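Budgeting for a Gripper at Home: What to Buy First, What Can Wait
Workshop tips, by Elsa Nordin

I get more letters about money than about anything else on this page, and lately a good many of them are about grippers. People have a spare table, a bit saved up, and a wish to teach a machine to put the dishes away. I think that's lovely! I also think most of us spend the money in the wrong order, and I include myself, so let me go through how I would do it now.

Start with the table
Before you price a single motor, decide where the work will happen. A plain, pale, matte top is easier on the camera than anything glossy, and easier on you when you're hunting for a dropped screw. Don't pay for a new one. Mine is white and it cost me nothing but an afternoon of carrying and a sore back (thank you, Hazem Bennani, for taking the heavy end). It will get scratched, and you'll want to draw on it, so pick one you aren't fond of.

Write the total down, then split it
My own ceiling was $1000 and I wrote it on the inside of the cupboard door where I couldn't avoid it. I kept $300 of that back for parts that wear out or that I'd forgotten, and I'd tell anybody to do the same. Thiện Hồ over in Mosquera spent his whole budget on the first order and then waited until May to buy cable. He is a patient man, but still.

Buy the hand before the arm
A hand-held gripper lets you practice the job yourself, with your own arm doing the reaching, and you learn very quickly what size of jaw you need. Bowls, cups, lids, a soap dish — try all of them before you commit to anything that bolts down. You may find that the arm you were saving for is bigger than your chores call for. 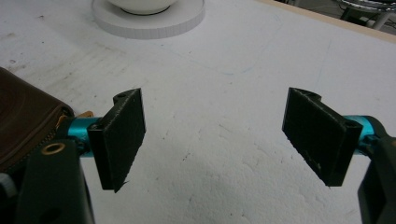
Finger pads open, with the bowl up on its white disc.

Look hard at the pads
The pads do the touching, so they take the beating. Corners chip and faces scuff. Ask the seller three things before you order: what a spare pair costs, whether they sell them singly, and how they fasten on. I bought 4 spare pairs from Groltska when I placed my first order, which seemed greedy, and I've been glad of every one. If you have a friend with a printer, ask whether the pad files are shared, and price that against the ready-made ones with the postage added in.

Stands and risers
A low round base under a bowl brings it up a little from the table and gives you the same starting height each time. You can buy these, but an upturned saucer will do for the first few weeks. Mark your spots on the tabletop in pencil, lightly. Kerstin Lindqvist uses marker and swears it wipes off, and I have seen her table, and it doesn't.

Secondhand is fine, with one caution
I paid $81 for a used Bonine gripper and it has been a good one. Before you hand over the cash, open and close the jaws slowly and feel for any catch, then check that the pads meet squarely. Bring a small screwdriver and ask if you may try the screws. A seller who minds is telling you something.

Things I'd put off
A second camera. A fancy case. Anything with the word "pro" in the name. Randi Midtbø bought the full Kekia kit with the rolling stand, and the stand now holds her tomato seedlings very nicely.

Things I'd never put off
A power strip with its own switch, a decent lamp, and a small lidded box for screws. Also a notebook. Put down what you paid, where you bought it, and the part number, all on one line, and when a piece gives out you can reorder it over your morning coffee.

Next time I'll get to cables, and to the reader who asked whether a shower caddy makes a good tool rack (it does, if you hang it low).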